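Folding blankets with a hand-held gripper: tips for a better demo
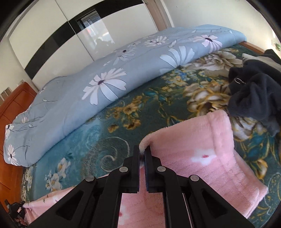 Workshop Tips > Teaching by Hand > Soft Things

I love blankets. They are floppy, they never land the same way twice, and they are the best practice I know for anyone who wants to show a robot how to do housework! If you have only ever demonstrated cups and blocks, give a fleece a go this weekend. These are the habits that have made my own demos so much better.

Start with the bed as it is. A duvet rolled up along the back and a heap of clothes at the side are fine, as long as your folding space is clear. I used to strip everything off first, and the arm then sulked at any bed with something on it.

Go for the fold line. A raised roll of fleece gives the fingers something to bite on. Come down from above with the fingers nearly upright, close gently, and wait a beat before you lift. That little wait matters more than you'd think, as it makes the moment of gripping easy to find later when you trim your recordings.

Use ridged fingers if you can. Smooth ones are lovely for boxes but plush fabric slides straight out of them. Subbarao Krishnan put me on to this, and I swapped mine the same evening.

Pinch the blanket and leave the sheet alone. If the sheet comes up too, open, back off and try again, and keep that take! A few honest fumbles with a good recovery are worth having in the set. I label them "regrip" so I can find them.

Move at tea-tray speed. Imagine there's a full cup balanced on the gripper. Your wrist will want to flick the corner over, the way you'd do it with bare hands, and most arms simply can't follow a flick.

Mix up your patterns. A plain blanket on a plain sheet is easy going, so try a pink fleece on a dark flowery sheet, then change the sheet, then change the blanket. My first batch was 111 folds on one bed and it worked beautifully on that bed and no other. The next was 172 folds with everything swapped about, and what a difference.

Stop before you get sloppy. I do 14 folds, then put the kettle on. Tired folds look tired, and the robot will copy them faithfully.

Working by remote control instead? Most of this still holds, but go slower again on the way down. It is harder to judge height through a screen, and Asabe Adebisi's trick of touching the mattress lightly first, then rising a finger's width before closing, has saved me a lot of empty grabs.

Next up: pillowcases, which I'm very excited about. Bring patience.

Posted October 19, 2023 in Soft Things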